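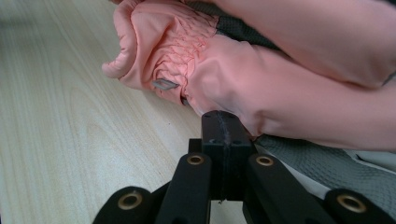 # gisotham-authlog

Tags: Security > Logs > Data sets

Login and badge records from one mid-size office network, cleaned up and anonymized, for people testing detection rules for account misuse. Put together by the Tzanetos group. Last revised October 27, 1999.

Read the Known problems part before you mail us. Most of the mail we get is answered there.

## What you get

- `logins.txt` - one line per login attempt, good or bad
- `badge.txt` - door events, front and server room only
- `hosts.txt` - host number, type, subnet
- `labels.txt` - the incidents, with start and end line numbers
- `tools/` - two Perl scripts, see below

Covers 42 days. Starts in June. All times are local, no time zone field, sorry. Clocks on the older hosts drift and we did not correct for it.

## Format

Tab separated, no header row. Fields in `logins.txt`, in order:

 day time user host source method result

`day` counts up from 1. `user` is a number, same number in every file. `source` is another host number or the word `dialin`. `method` is console, telnet, rlogin or ftp. `result` is ok, bad or lock.

`badge.txt` is day, time, user, door. A user of 0 means a visitor badge, any visitor badge. Don't try to follow one visitor through the day, you can't.

Blank field = not recorded. A dash = recorded but removed by us. These are different things, please keep them apart when you load it.

## Labels

3 labeled incidents:

1. Shared password. One account in use from two subnets at once, on and off for most of a week.
2. After-hours copying from a file server by someone with valid rights to it. The hard one. Looks nearly normal line by line.
3. Dial-in guessing against old accounts that should have been closed.

Labels were done by hand, 2 readers, each working alone and then comparing. Where they disagreed we kept the shorter span. Everything outside the labels is "not known to be bad". It is not certified clean. If your rule fires on something unlabeled, have a look at it before you call it a false alarm.

## Anonymizing

User names, host names and addresses swapped for numbers. The key was destroyed after the build so we can't look anyone up for you. Job titles dropped. Department kept only as a subnet, which gives away a bit - small subnets are merged into subnet 9 for that reason.

Do not try to work out who people are. If you find a line that seems to identify somebody, tell us and don't post it.

## Tools

`split.pl` cuts the set by day. `score.pl` takes your alerts and compares them to `labels.txt`:

 perl tools/score.pl myalerts.txt labels.txt

Alerts file is one line number per line. Nothing fancy. An alert anywhere inside a labeled span counts as a hit, and only the first hit counts. So a rule that fires on everything gets a perfect hit rate, look at the second number too.

Needs Perl 5. Works on the Unix boxes here. Somebody got it going on NT with small changes to the paths, havent tested that ourselves.

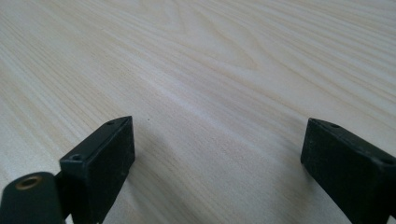
The scoring used to weight early hits higher. Dropped it, the weights were arbitrary and people were tuning to them. If you have results from the old script, run them again before comparing with anyone elses.

## Known problems

- Day 17 is short. The log host filled its disk and everything after lunch is gone.
- Lalero hosts (type L in `hosts.txt`) write each failed login twice. We left the doubles in. Filter on identical time + user + host if they bother you.
- Cokel terminal servers don't pass on the real source, so all of it shows up as coming from the server itself. Big cluster of logins from host 61, that's why.
- Service accounts are mixed in with people. Mostly easy to spot, they log in on the exact minute all night.
- Badge readers miss people who walk in behind somebody else. A login with no badge event means very little on its own.
- Nothing from the mail server. We asked, the answer was no.

## Good for / not good for

OK for trying out rules, for teaching, for checking that a parser survives messy input. Not OK for claims about how common insider misuse is. One site, one stretch of weeks, hardly any incidents. Also don't use it to set a lockout threshold for your own shop, the password policy here was odd and changed partway thru.

## Terms

Free for research and classroom use. Pass it on whole, with this file. If you change the data give it another name so the two don't get mixed up. Cite as "Gisotham authlog set, Tzanetos group".

## To do

- header rows
- proper time zone field
- seperate file for the service accounts
- second site, if they sign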